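Ginik: arrumação de secretárias
Ficha de dados, versão 2

Conteúdo
310 registos de secretárias e mesas de trabalho, com os objetos do costume: portáteis fechados, ratos, tapetes de rato, folhas de papel a proteger o tampo. As etiquetas são de Celeste Troncoso e a revisão é minha. Em 115 registos não chegámos a acordo sobre o que é uma mesa "arrumada", e ficaram marcados como "duvidoso".

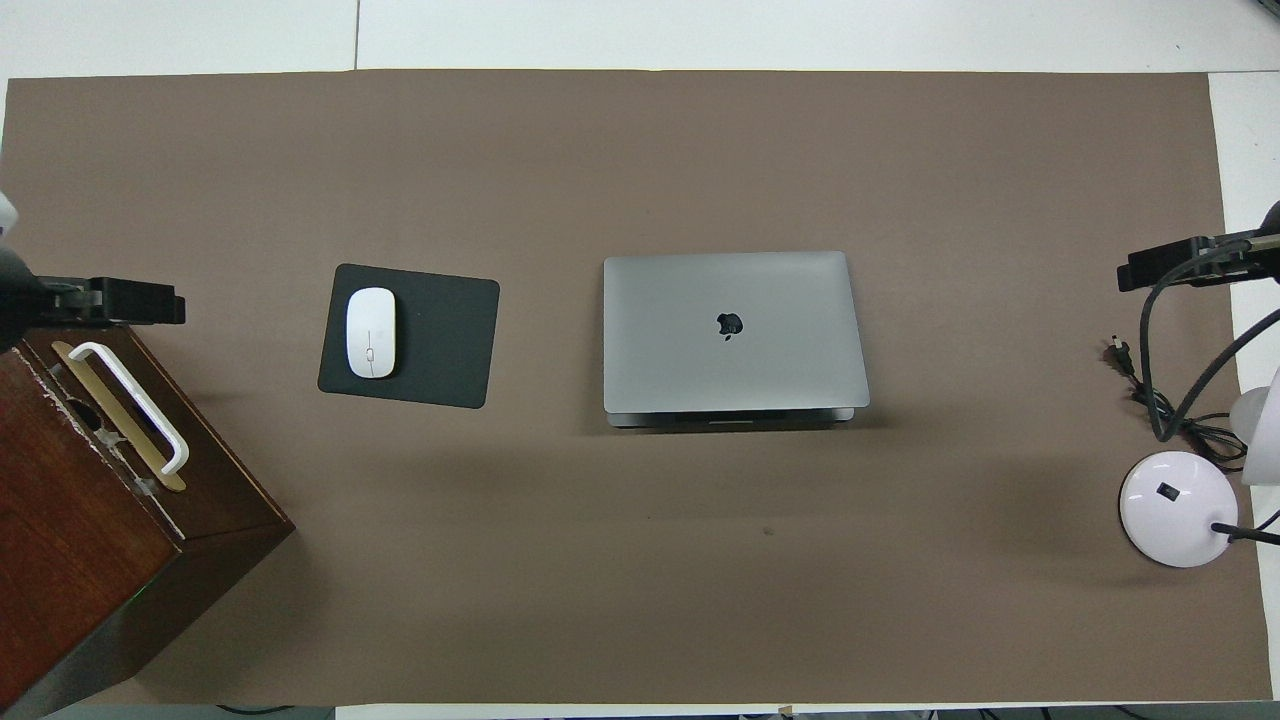
Continuo a desconfiar dessa etiqueta. Um rato pousado no tapete conta como arrumado? E se o tapete estiver um pouco torto? A Celeste diz que sim, eu não tenho tanta certeza, e o guia de Allanberg não resolve a questão.

Limitações
Poucos objetos por mesa. Quase nada de canetas, chávenas ou papelada, ou seja, pouco do que desarruma uma secretária a sério. Não usaria isto para avaliar hábitos de ninguém.

Contacto: Leandro Villalobos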